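4.2 Do households trust the load rating?

Print this article
E-mail this article

Claims about home storage tend to rest on catalog numbers. A shelf sold as holding a given weight is assumed to hold it in the garage where it ends up, and most of the studies we reviewed repeat the figure without asking who tested it. We doubt that the practice is sound. Our survey in Stidmont drew 712 replies, and few of those who answered could say where the rating on their own unit was printed.
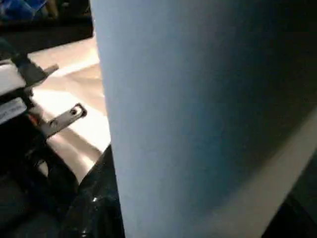
4.3 Sampling and its limits

The Stidmont list came from a retailer's mailing of 2,000 addresses. People who keep a retailer's mailings are probably people who buy shelves, so our replies may flatter the product. The Warkudero study had the same fault and did not mention it. We visited 16 homes in February to check what people had told us. Several shelves described as "lightly loaded" were carrying paint, tools and bottled water.

Molded plastic parts are often stiffened with ribs and raised walls (Figure 3).

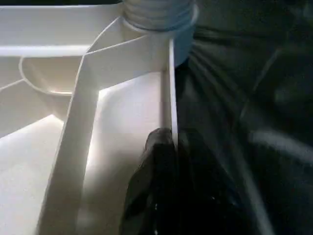
Whether owners know any of this is another matter. Soylu argues that buyers judge strength by thickness, but the argument depends on a single question asked at a store entrance, and we could not reproduce the result. In our replies, price and color came up far more often than strength of any kind.

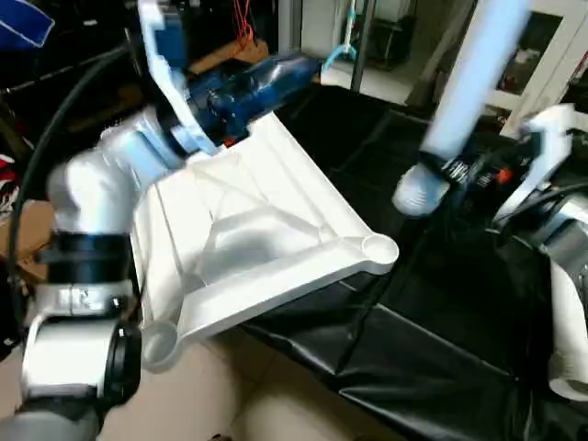 4.4 Assembly as a source of error

The Skosach report blames sagging on careless assembly. It offers little evidence. Its authors never watched a unit being put together, and they counted any leaning shelf as badly built, even on a sloping garage floor. We would want a level reading before accepting that count.
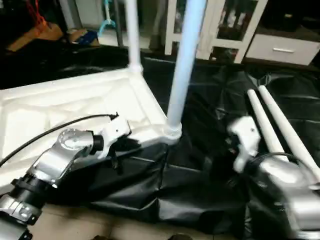 A fairer test would load the same unit on flat and sloping floors and wait a full season. Until someone does so, we treat the link between assembly and sagging as unproven, and we leave it out of the model in Section 5.

Print this article
E-mail this article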